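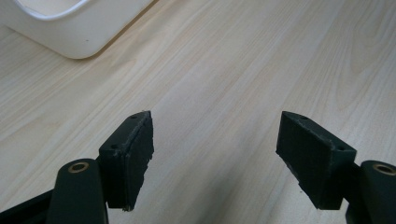

# Donley aprova casas minúsculas, desde que não sejam minúsculas demais

05/02/2022

A Câmara Municipal de Donley aprovou, por um voto de diferença, a regra que autoriza moradias de até 30 metros quadrados no antigo loteamento Cele, na saída norte da cidade. A sessão durou mais do que o percurso a pé entre todas as casas previstas, o que se explica em parte pelo tamanho do loteamento e em parte pelo vereador Wellington Peixoto, que pediu a palavra seis vezes.

O projeto prevê 114 lotes. Na primeira fase serão liberados 80, todos com água e luz já na porta. O esgoto chega depois, em data que a prefeitura descreve como "próxima" desde agosto.

A novidade principal é o fim da área mínima exigida para morar sozinho na cidade, que até agora obrigava qualquer solteiro a ter sala de jantar. Em seu lugar entra um conjunto de exigências que ocupa, impresso, mais papel do que algumas das casas terão de parede livre. O pé-direito do mezanino foi discutido por quase uma hora. Ficou em um metro e quarenta, altura em que se dorme bem e se veste a calça deitado.

Peixoto votou contra. Disse temer que Donley vire "um estacionamento com cortinas" e lembrou que a família dele criou cinco filhos numa casa normal. Perguntado pela oposição quantos metros tinha a casa normal, respondeu que ia verificar.

A Hodar, construtora que comprou a maior parte dos lotes, apresentou três modelos. O mais barato tem 18 metros quadrados, cama sobre a cozinha e uma escada que também é armário, sapateira e, segundo o folheto, "espaço de leitura". Corrado Bortolotti, diretor comercial da empresa, garantiu que a procura é grande e que a lista de espera tem 800 nomes. Não soube dizer quantos já viram a escada.

Os preços não foram divulgados. Bortolotti falou em "valores compatíveis com um novo estilo de vida", frase que fez a plateia se mexer nas cadeiras. Pelo texto aprovado, a taxa de ligação é de 1000 reais por unidade, igual à cobrada de uma casa de quatro quartos, e isso rendeu a única vaia da noite.

Quem mais aplaudiu foi o pessoal da Wunside, associação de moradores que defende a mudança há três anos e já vive, em boa parte, no tamanho em questão, só que sem alvará. Natalina Valentini mora com o marido em 22 metros quadrados nos fundos do terreno da irmã. Ela contou que vendeu o guarda-roupa, depois a mesa, depois a coleção de panelas, e que quitou duas dívidas nesse caminho.

— O que mais faz falta é uma porta para bater — disse, e olhou para o marido.

Ertuğrul Kırmızıgül, arquiteto que assessorou a comissão de urbanismo, tentou explicar ao plenário a diferença entre casa sobre rodas e casa sobre fundação. As primeiras continuam proibidas para moradia permanente. Podem ficar estacionadas por até 60 dias, findos os quais devem se deslocar. A norma não diz quanto. Um assessor sugeriu dois metros, em tom de brincadeira, e a sugestão consta da ata.

Houve ainda uma emenda sobre vagas de garagem. O texto original exigia uma por casa, e na conta do arquiteto a vaga coberta com área de manobra sairia maior que o modelo básico da Hodar. Depois de alguns minutos de silêncio, os vereadores aceitaram um bolsão de estacionamento na entrada do loteamento. Peixoto se absteve.

O engenheiro Rangi McAlister, responsável pela drenagem, foi o último a falar e o mais breve. Avisou que a parte baixa do Cele alaga com chuva forte e que os lotes dali precisam de aterro antes de qualquer obra. A prefeitura informou que o aterro está no orçamento. McAlister disse que gostaria de ver em qual página.

A regra passa a valer com a sanção do Executivo, e os interessados poderão se inscrever no setor de obras, no térreo da prefeitura, das 9h às 16h. É preciso levar documento, comprovante de renda e planta da casa em papel A1, formato que, aberto, não cabe no balcão.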